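Arnlow Workshop
Notebook, November, bench 2
Opened 9.15 am

Shares 4 | Comments 2

Job 555. Belari wing, medium, returned by the Lowther club for its periodic inspection, together with the paramotor unit that is normally flown with it. The two items are entered under one job number at the club's request. The wing log shows 150 hours. The engine log stops some way short of that and the club has been asked to bring it up to date before collection.

Canopy. Inspected cell by cell on the light table, top surface first. No tears. Light abrasion at the trailing edge on the left side, consistent with launching from rough grass, and left as found. There is one older patch near the left tip, neatly sewn, which does not appear in the log. The stitching holds and the patch lies flat. It has been entered now so that the next inspection does not treat it as new. Cloth porosity was taken at the usual points along the top surface and every reading was inside the maker's limit, the lowest being at the centre cell, close to the leading edge.

Lines. The full set was measured under standard tension before any correction. The rear lines on both sides had shrunk and the front lines had stretched very slightly. The worst difference from the maker's table was 13 mm, on an outer rear line on the right. This agrees with the pilot's remark on the job sheet that the wing had become slow to come up and tended to hang back. Loops were adjusted at the maillons and the set was measured again, and all lines are now within tolerance. The second set of figures is on the reverse of the job sheet.
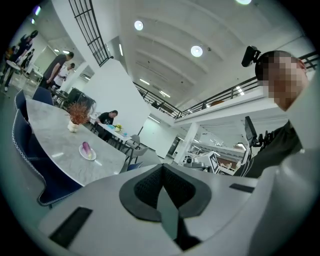
Balcony railing on the upper floor; long marble table on the left.

One central front line was removed for a load test and failed above the required figure. A replacement was made up from Gemen sheathed line from the open reel. Colleagues should note that the Gemen reel is nearly finished. The new reel on the shelf is a different diameter and must not be used for Belari upper lines, although the colour is the same. A tag has been tied to it.

Risers. Webbing sound, stitching sound. The trimmer on the right slipped a little under load when set fully open. The cam was cleaned of grit and the test repeated twice with no further movement. If the wing comes back with the same complaint, the trimmer webbing should be replaced on both sides together.

Lunch until 1.30 pm.

Engine. Run on the stand with the propeller fitted and the cage closed. Idle had been set high and the clutch was dragging, so that the propeller would not come to rest. Idle was brought down to 2000 rpm, at which speed the clutch released cleanly. The throttle cable had very little free play and was adjusted at the handgrip end. The kill switch was tested at idle and at half throttle and stopped the engine each time.

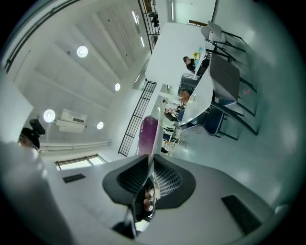
Tall purple and magenta piece, rounded at the top.

Exhaust springs were worn at the hooks and have been replaced and wired. The rubber mounts show fine surface cracks. They are serviceable for the present, but the club has been advised in writing to order a set before the spring. The fuel line was yellow and stiff and has been changed, including the short length inside the tank. The old filter was kept in the job tray in case the club wishes to see it.

Harness and reserve. The harness was not sent. The reserve is therefore outside this inspection and the certificate must say so plainly - last year's wording for a similar Lowther job was loose and led to a query.

Outstanding:
- ground inflation of the Belari after the trim correction, when the wind allows; today it was too strong on the field after 2 pm
- certificate to be typed once the inflation has been done
- Gemen line to be reordered in the old diameter
- engine log from Lowther

Wing packed loosely in the large bag and placed on the upper rack. Engine drained and left on the stand with the plug cap off. Bench cleared 4.40 pm.

2 comments | 4 shares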